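## Setting up your Sindberg card press

Don't skip this bit like I did! My first batch of cards came out all colours of crooked.

1. Clear a flat bench and clip both feet on until they click.
2. Slide the tray in, grey side up. (It'll go in the other way too, sadly.)
3. Wind the handle two full turns and leave it for 10 minutes.
4. Lay a scrap card in the centre and press for 60 seconds.

**Note:** I glue my layers first, right out to the corners, and let them sit while I make a cuppa.

**Caution:** keep your fingers clear of the plate when you let the handle go. It drops faster than you'd reckon.

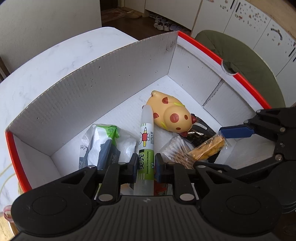 *Odarbridge Papercraft Club*

Glue stick is fine for layers, but go easy near the edges or it'll squeeze out onto the plate. If yours is already gummed up, Lorena Bravo has the spare scraper.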